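**COMMUNIQUÉ – Atelier partagé Jisside**
*Diffusion libre, mars*

# Pinces à main Drandard : l'atelier Jisside publie ses plans, et ses réserves

L'atelier partagé Jisside met en ligne les plans de la Drandard, une pince tenue à la main, utilisée par paire et destinée à enregistrer des gestes pour l'apprentissage de robots. Le dossier comprend les fichiers d'impression, la liste des pièces et un carnet d'essais que nous avons refusé d'alléger.
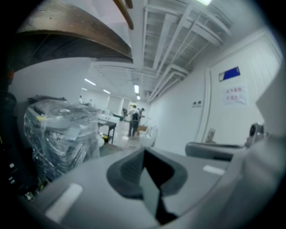
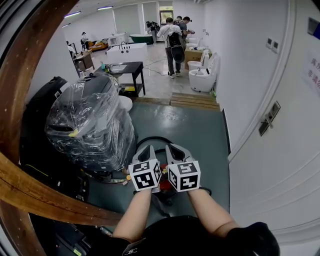 *Pinces à main en prise, face au local d'exposition. Les cubes à marqueurs se voient sur la seconde vue.*

Nous lisons depuis deux ans que n'importe quel bricoleur peut monter ce genre d'outil en un week-end, pour le prix d'un bon aspirateur. Notre expérience est plus terne. La paire nous est revenue à 486 euros de pièces, hors caméras et hors outillage, et il a fallu 162 heures de travail pour obtenir deux pinces qui se ferment de la même façon. Une bonne part de ces heures est passée dans des mâchoires réimprimées pour un jeu de moins d'un millimètre.

Le principe est connu. L'opérateur tient une pince dans chaque main et travaille comme il le ferait sans elles. Une caméra filme les mâchoires, une autre le point de vue de la personne, et les cubes à motifs noirs et blancs servent à retrouver la position de chaque outil. Sur le papier, il n'y a rien à étalonner au quotidien. Dans l'atelier, nous étalonnons tous les matins.

## Ce que les essais ont donné

Le logiciel de suivi Brandetti, que nous avons retenu faute de mieux, a retrouvé la position des deux cubes sur 94 % des images dans de bonnes conditions. Le chiffre est flatteur et nous demandons à ceux qui le reprendront de citer aussi la suite : dès que les mains se croisent, ou qu'un néon se reflète sur une face imprimée, le suivi décroche, parfois jusqu'à 3 secondes. Pour un geste de préhension, c'est long. Un lissage a posteriori masque le trou sans rendre la donnée perdue.

Nous n'avons par ailleurs fait apprendre aucune tâche complète à un bras à partir de ces enregistrements. Toute annonce laissant entendre le contraire serait prématurée, y compris si elle venait de chez nous.

Restent des points pratiques, que les notices passent volontiers sous silence :

- la fatigue du poignet arrive bien avant la fin d'une séance ;
- la garniture souple des mâchoires s'use vite et se recolle mal ;
- filmer dans un local fréquenté suppose de prévenir les gens qui s'y trouvent ;
- les câbles s'accrochent partout.

## Licence et suite du projet

Les plans sont publiés sous licence ouverte, usage commercial compris. L'atelier ne vend ni kit ni pince montée. La société Eberhard, qui nous a prêté une imprimante pendant la mise au point, n'a aucun droit sur les fichiers et n'a pas relu ce communiqué.

Une deuxième version est à l'étude, avec des cubes mats et une gâchette plus souple. Nous ne donnons pas de date. La première version devait être prête en octobre.

Les ateliers qui tenteront le montage sont invités à nous transmettre leurs mesures, surtout les mauvaises. Elles seront ajoutées au carnet d'essais avec le nom de l'atelier, sauf demande contraire.

**Contact presse :** atelier Jisside, permanence de 14 h à 18 h. Démonstration sur demande, sans garantie de bon fonctionnement.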